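# Madesley Rado clip-on screen for nail and treatment tables

*Page updated 23 October 2021*

I run a two-chair nail room in Stirnesow and I sell a handful of bits I use myself. The Rado is the one I get the most emails about, so it's got its own page now (hello if you've come from the newsletter!).
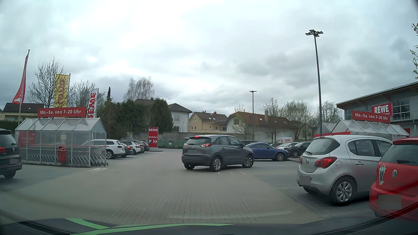
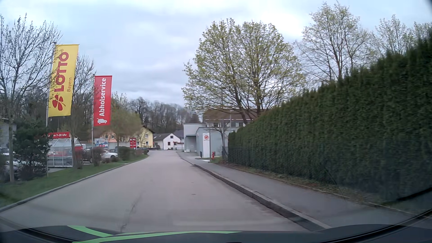
*First, parked cars with a REWE van towards the back; second, the road past the LOTTO and Abholservice banners.*

When we were first allowed to open again I bought one of those big hanging sheets, and I hated it. It swung every time the door went, my clients shouted at me through it and I shouted back. The Rado clamps to the table instead. It's a clear panel with a wide slot at the bottom for hands, and it stays put - even with a client who talks with her elbows, and I've got a few.

The rules have eased a lot, I know. I've kept mine up anyway. Plenty of my regulars still ask for it, and it catches a surprising amount of filing dust, which I'd have paid for on its own.

## What you get

- One clear panel with rounded corners
- Two screw clamps with rubber pads
- A slot bar that sets at 3 heights (I use the middle one for hands and the top one for anybody with a chunky bracelet)
- A drawstring bag, a bit thin if I'm being picky

## Will it fit my table?

The clamps open to 43 mm, so most nail desks are fine. Mine is an old shop counter from 1923 with a fat moulded lip, and I had to move the clamps along to where the lip stops. Glass tops are a no from me. If yours has a drawer right under the edge, measure the gap before you order, please - nearly all my returns are drawers.

## Cleaning

Warm water, a drop of washing-up liquid and a soft cloth. Keep acetone well away from it! I splashed my first one in July and it's had a cloudy patch ever since. For wiping between clients I use the alcohol-free Figueiredo spray, which doesn't leave streaks, but any spray marked safe for acrylic should do.

## Putting it up

Clamps on first, finger tight, then drop the panel in, then tighten. Do it the other way round and you'll need a third hand. It takes me roughly 16 minutes with a cup of tea on the go.

## Orders and spares

Spare clamps and rubber pads are sold separately, and I usually have both in the drawer. The slot bar isn't sold by itself, sorry, I've asked Madesley twice. Local people can collect from the salon if they message me first, as I can't come to the door mid-manicure. Everything else goes by post, flat, in a box that says fragile on both sides.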